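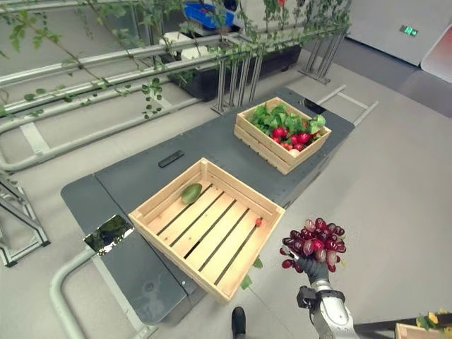
Patum task planner - produce sorting gallery
Posted June 16, 2021 by Caoimhe Ó Ceallaigh

Patum is the planning layer we run on top of the Gradel whole-body controller. It takes a goal such as "leafy and red items to the far crate, everything else to the near one" and returns an ordered list of grasps, transfers and releases. The controller handles balance and joint limits. Patum handles order, and what to do when a step fails.

The notes on this page refer to build 17, running on the vine bay layout with slatted crates on a dark bench.

Near crate, one green fruit and one small red item inside. The perception node fits a plane to the crate floor before it segments anything. Slatted floors used to break this step, as the gaps returned depth from the bench underneath and the plane fit tilted. We now fit to the slat tops only and discard returns more than 6 mm below them.

Grapes in the gripper, held clear of the crate. A bunch is treated as a single deformable body with a grasp point near the top of the hull. The planner adds a clearance margin below the hand, computed from the hull at the moment of grasp and not updated in transit. Updating it in transit is planned for September.

Far crate, filled with greens and red produce. Leaves over the rim are a known problem for the rim detector. Where the edge is hidden, Patum falls back on the crate model and the visible corner posts - this works if at least 2 posts are in view.

Small black object on the bench between the crates. Anything without a produce label goes into the collision map as a box and is left where it is. The box is padded on all sides, so the near approach to the far crate is longer than it looks.

Trellis and hanging vines. Thin stems come and go in the depth image from one cycle to the next. Kwiatkowski's filter keeps them in the map for around 1,000 ms after the last return, long enough to stop the arm replanning on every cycle.

Logs and config files for build 17 are in the Vikulitz repository under planner/gallery.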